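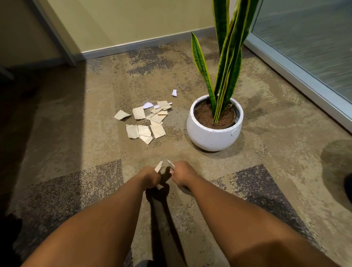 Tearing a sheet of beige paper by hand over carpet tiles.

October 2025 - Zalevau has released a revised procedure for measuring coating thickness on hot-rolled steel plate at its Cesiver works. The procedure applies to plate up to 3000 mm in length and replaces the single-point check.

Readings are now taken on both faces, with the gauge zeroed on bare steel of the same grade before each batch. Plate with a mean reading below the specified minimum is held for recoating. Test records carry the heat number and the gauge serial number - handwritten labels are no longer accepted.

Tefera fabricators may request the procedure from the Zalevau technical desk, quoting document 605.

Comments

platelayer: Does this cover grey primer as well?

Dasach_QA: Is the colour code on held plate unchanged?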